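Takeaway Counters in Vistville: Waiting Time and Seating at Small Food Outlets
Student project report, Hospitality and Service Studies

1. Background

Vistville has gained several counter-only food outlets in the past few years. Most of them rent very small units near the Lekwood shopping arcade and have no indoor tables. Our project looked at how long customers wait at these places, where they eat, and whether they would come back.

We chose two outlets. Avram sells flatbreads and grilled vegetables from a corner unit. Zesholm sells fish soup and rye sandwiches, with a small customer restroom behind the counter. Both take orders at a window and call out a number when the food is ready.

2. Method

We timed orders during lunch and early evening in November. The clock started when the customer finished paying and stopped when the food was handed over. In total we timed 230 orders. We also asked customers to fill in a short paper form, and 87 of them did. The form had questions on price, portion size, waiting, seating and cleanliness.

Orders placed by phone were left out. So were drinks on their own, as these were handed over at once and would have pulled the average down.

3. Results

Waiting time was the most common complaint on the forms, ahead of price. At Avram the wait grew quickly after noon, when the single grill was full. Zesholm was faster at lunch – the soup is made in the morning – but slower in the evening, when one person both cooked and took payment.

Seating came up often. Avram shares the arcade benches with other shops. Zesholm has 2 outdoor tables, and customers who could not get one mostly walked off with their food.

Cleanliness was rated well at both outlets. Some customers wrote that a restroom mattered to them when choosing where to eat with children.

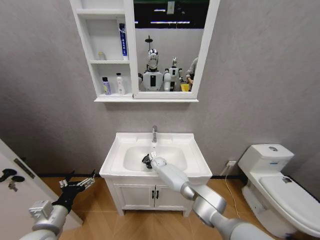
Figure 1. Bathroom with white sink vanity, mirror cabinet and toilet.

4. Discussion

The longest wait we recorded was 30 minutes, at Avram. Most customers who waited a long time still said they would return, so the wait alone may not drive people away. Several wrote that they would have liked to be told the expected time when they paid.

Our sample is small and covers one month only. Cold weather probably affected the answers on seating, and the form did not ask whether it was a first visit. A follow-up in summer should include that question and a third outlet with indoor tables.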